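Re: [latefilms] Jurnholm – the ferry timetable and the missing night

Hi all,

I finally got through the restored print of Jurnholm over the weekend and went back to the thread from April. I think the question raised there has an answer, or most of one. Quoting the part I mean:

> I've watched the middle section twice now and I can't make the nights add up.
> The insurance man follows the widow to the ferry, loses her, and sleeps in
> the car. Next morning he's at the Kerekes warehouse in a clean shirt. Then he
> phones the office and says he has been on the island for two nights. Either
> there's a reel missing or the script is careless. The subtitles on my copy
> are poor, so it may be that he says something else.

It isn't the subtitles. My copy has a different set and he says two nights in both. I don't think there's a reel missing either. The restored version runs 13 minutes longer than the television one, but all of the extra footage is in the first hour, mostly the business with the brother and the boatyard. The middle section is the same in both as far as I can tell.

What I had missed is the timetable on the wall of the ticket office. He looks at it when he first arrives and the last sailing is at 8. When he loses her on the dock it is fully dark, and this is meant to be midsummer. So the dock can't be the same evening as the ticket office, even though the film cuts straight from one to the other. That gives you a whole day he never mentions to anybody, and the two nights are then correct.

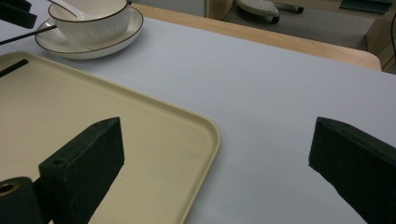
Kerekes comes into this as well, according to a reply I had off-list. The argument was that the warehouse foreman greets the detective as if they had met before, and that the only time they could have met is on that missing day. I hadn't noticed it, but I played the scene again and the foreman does skip any introduction and goes straight to complaining about the padlock. The same reply suggested that the clean shirt is a warehouse shirt, lent to him, and that this is why it has no collar. I'm less sure of that one.

If it's right, the detective already knew about the crates when he rang the office, and he was lying to them by leaving it out. It would also explain why he isn't surprised when room 231 turns out to be empty. I had put that down to the acting.

A couple of smaller things while I'm here.

The Rekotex disc has the longer version but the colour is too green, especially in the harbour scenes. The Pimument one is the television cut with better colour. I'd recommend the first if you only want one. I paid 60 dollars for mine including postage, which was more than I'd hoped.

The soundtrack drops out for a moment during the second phone call on my disc. I'd like to know if other copies do the same, or if mine is faulty and should go back.

Also, does anyone have the novel? I've looked in both of the libraries near me and neither has it. The credits say the film is based on it, and it would be useful to know if the missing day is in there or if the director took it out. Chapter numbers would be enough – I don't need the pages scanned.

Cheers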